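Props and table styling – notes, second half
Talk for the Huretti group, 344 signed up, 7 min left for this bit, go fast

Slide 9. Recap from Veronica's part. Plate first, food second. People always buy the food first and then hunt for a plate that doesn't fight it. Wrong order, costs you an afternoon.

Slide 10. Fake vs real produce. Real = wilts under lights, rolls, somebody eats it. Fake = lasts for years but the shine gives it away. Mention the Paltard catalog shoot, 200 pieces of fake fruit, every single one had to be powdered. Hawi did most of it, thank her if she's in the room.
Matte spray ok on leaves, NOT on the body, goes chalky.

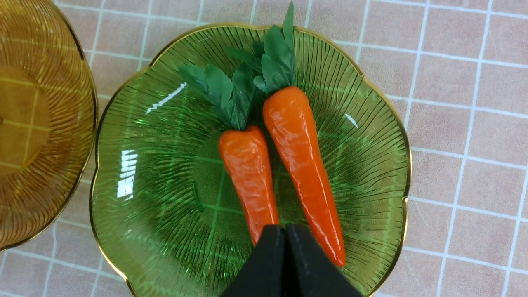 Colored glass. My favorite, say why quick. Cheap, easy to find, gives you color without a tablecloth. Watch what's under it though – clear glass means the surface is part of your plate. Grout lines come right through the green here, bent a little by the ridges. Fine on pink tile, I like it. On newspaper or a busy print, forget it. Gold rim does a lot of work too, keeps the edge from getting lost. Orange on green, easy win, they should get that without me explaning.

Pairs. Never two the same size. One short and fat, one long and thin, leaves overlaping a bit at the top so it reads as a bunch. Tilt them. Straight = cutlery.

Story about Sebastian and the Grukside window if time. (Short version! Skip the ladder.)

Slide 12. Cleaning. Pressed glass holds dust in the ridges, soft brush, then lukewarm water, no dishwasher for anything with gold on it. Dry it right away or spots show on camera.

Slide 13. Storage. Fake leaves flatten if you stack stuff on them, stand them up in a jar. Felt between plates.

Questions. Someone will ask about price, send them to Isabelle, she has the handout.
Break is at 3, coffee in the hallway, leave the sample box open on the front table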